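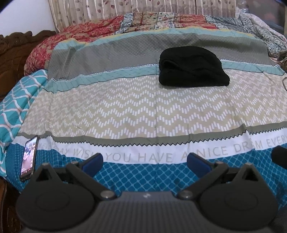

3.2 How people told us they picked their sheets

I should say up front that I came into this part of the study with a hunch, and the hunch was mostly wrong. I figured people bought bedding by feel. My mother always did (she'd stand in the store rubbing a corner between her thumb and finger for what seemed like an hour), and I do it too. So when Soon-im Moon and I wrote up the interview guide, we put touch first and gave pattern one little question near the end. By the second week in Jumovville we had flipped the whole thing around.

We talked with people in 30 households, split between Jumovville and Kyei. Every interview took place at home, usually in the kitchen, and we asked each person to tell us about the last set of sheets they bought for themselves, then the last set someone gave them. Those turn out to be really different stories! Sheets you buy for yourself get talked about in terms of price and wash days. Sheets you're given come with a person attached, and people will go on happily about that person for a long time before they get back to the sheets.

What surprised me was how much folks had to say about pattern. Stripes and bands came up over and over, and the reasons were very down to earth. One woman in Kyei told us she likes a sheet with wide bands because she can line it up with the mattress without walking back and forth. A man in Jumovville said he won't buy plain white anymore, full stop, and that his whole family thinks he's being fussy. Another person kept one set for guests that she didn't even like, all flowers, on the theory that guests expect flowers. I loved that one and I still don't know what to do with it in the coding.

We sorted the talk about pattern into what I've been calling "busy" and "quiet," which are the words people used with us. Busy meant small repeated shapes, zigzags, lattices, borders with teeth, that kind of thing. Quiet meant solids or one thin stripe. Harish Nair did the first pass of coding and I did the second, and where we disagreed it was nearly always over sheets that mix the two, with a calm color underneath and a lot going on over it. Figure 2 is a good example of why we argued.
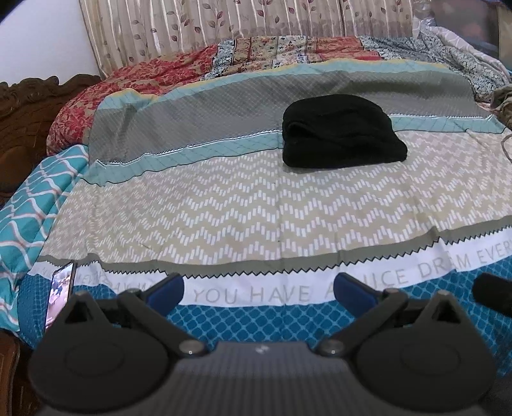

Figure 2. Printed bedsheet with white chevrons on a beige panel and a pale teal stripe behind it. A folded black cloth rests on top.

Harish wanted that sort of sheet under quiet, on account of the beige. I wanted it under busy and I still do. In the end we made a third group, "mixed," and I'm glad we did, as it ended up holding a lot of the most interesting talk. People with mixed sheets were the ones who told us about trying to match things, and then giving up on matching, and then deciding they liked the bed better that way.

Price mattered less than I expected, at least in how people told the story. They remembered that something was a bargain, but the amount itself had usually gone fuzzy. Where they did bring up money without being asked, it was nearly always about a set that had worn thin too fast. There was some real anger in those answers. Tetteh Appiah, who ran the Kyei interviews with me, thinks that anger is a separate finding and belongs with the material on mending, so we pick it up again in Section 4.

One caution before moving on. We asked people to remember, and memory tidies things up. Someone who says she chose the zigzags for her daughter may well have grabbed them off a sale table on the way to the register. I don't think that ruins the answers, but it does mean they should be read as stories about sheets, told at a kitchen table to two strangers with a recorder.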